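Kultum Textile Care: assisted folding and sorting at the Cevia site
Progress report to the Marik Fund, second reporting period
3/9/18

1. Purpose of this report

The grant agreement asks for a statement of progress at the end of each reporting period, with particular attention to changes in the duties, hours and working conditions of staff. Sections 2 to 4 cover the installation. Sections 5 and 6 cover the people. Spending is reported separately on the Fund's own form.

2. Position at the end of the period

Two robot cells are installed on the finishing floor at Cevia. Cell A handles flat work: sheets, towels and table linen. Cell B handles mixed soft goods returned by the nurseries and small care homes on the contract list, and is the harder of the pair. Cell A has been in daily use on the early shift since February. Cell B runs under supervision only and has not been released for the late shift.

The supplier, Šimko, completed the outstanding work on the guarding and the emergency stop circuit. The site acceptance test for Cell A was passed at the second attempt. The first attempt failed on restart behaviour after a stop: the arm went back to its last position by a path that crossed the operator's side of the table. The path has been changed and the test repeated with the safety representative present.

3. Cell A

Output on flat work is steady. Items arrive from the dryer in a heap and the operator separates the first edge by hand. An earlier plan to have the arm find that edge without help has been dropped from the current phase. It worked on towels and was unreliable on thin sheets, where the gripper tended to take two layers. The operator's separation step adds little time and removes most of the refolds.

The stoppage log for the period holds 37 entries. Most are short and were cleared by the operator. The longest was caused by a worn cable at the wrist joint, for which no spare was held on site. A spare is now held.

4. Cell B

Mixed goods remain difficult. Shape, weight and stiffness vary from one piece to the next, and straps, ties and loose hems catch on the fingers. Dark items have been a persistent fault. Against a dark table the vision software cannot reliably tell a fold from a shadow, and the arm either closes above the cloth or presses into it. Šimko has supplied a revised lighting arrangement, which is due to be fitted in the next period.

The handling set used for training and checking contains 132 garments and cloths, chosen by the finishing staff from lots that gave trouble at the hand tables. Each piece is presented crumpled, folded and in a pile with others. Staff asked for the piles to be included and this has proved the most useful part of the set.

5. Effect on staff

At the start of the project 47 people worked on the finishing floor across both shifts. No post has been removed and none is planned for removal within the grant period. Posts left open by ordinary turnover are being filled, with one exception on the late shift, which is held until a decision is made on Cell B.

Duties have changed for the early shift. Operators on Cell A no longer fold flat work for the whole of a shift. They separate, check, reject and clear stoppages, and they rotate to the hand tables at the mid-shift break. Gemma Pace, shift lead, reports fewer complaints of wrist and shoulder pain from the early shift and more complaints of tired eyes and boredom. The second group was not foreseen in the project plan. Rotation was first set at a full day and was shortened at the request of the operators.

Piece-rate pay was suspended on the early shift when Cell A came into use, and replaced by a flat hourly rate set at each person's previous average. Several of the fastest folders regard this as a loss, as they had expected to earn above their average in the busy season. The matter is open. Manuela Benedetti is leading the talks for the employer and will report to the works council before the next period ends.

Training has been slower than planned. The supplier's course assumes some knowledge of machine controls, which most finishing staff do not have. Sun-ja Bae rewrote the first module around the faults that occur on this floor, and the rewritten version is now the standard one. More than two thirds of the early shift have completed it. Late shift training starts when Cell B has its new lighting.

6. Notes from the floor

The Fund asked for a short account from someone who works with the equipment.
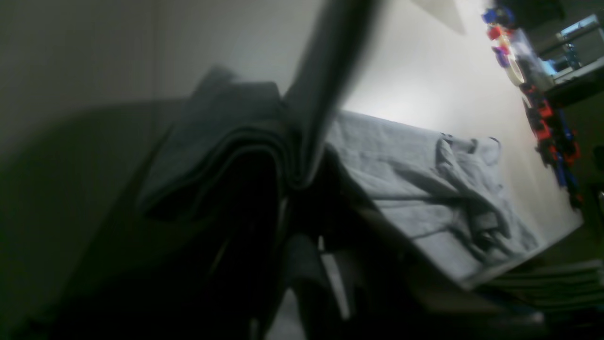
By Samuele Pellegrini
Finishing operator, Cell B

I was on the hand tables before this. With a dark bundle next to a pale sheet I would pull the sheet clear first and leave the dark pile for later. The arm has to be shown that. Grey cloth folded over on itself gives it very little to go on, and the edges are what it needs.

Most of my shift goes on setting out pieces, watching the grip and writing down what went wrong. I lift less. I also talk less, because the guarding puts me on the far side from the others. I have asked for the log desk to be moved to the table side and Sveva Bortolotti has put it on the list of changes.

7. Work for the next period

Fit and test the revised lighting on Cell B.
Move the Cell B log desk, subject to a check of the guarding distances.
Close the talks on pay for the early shift.
Begin late shift training with the rewritten first module.
Repeat the staff survey on both shifts, with added questions on eye strain and rotation.

Contact for this report: Sveva Bortolotti, project manager, Cevia site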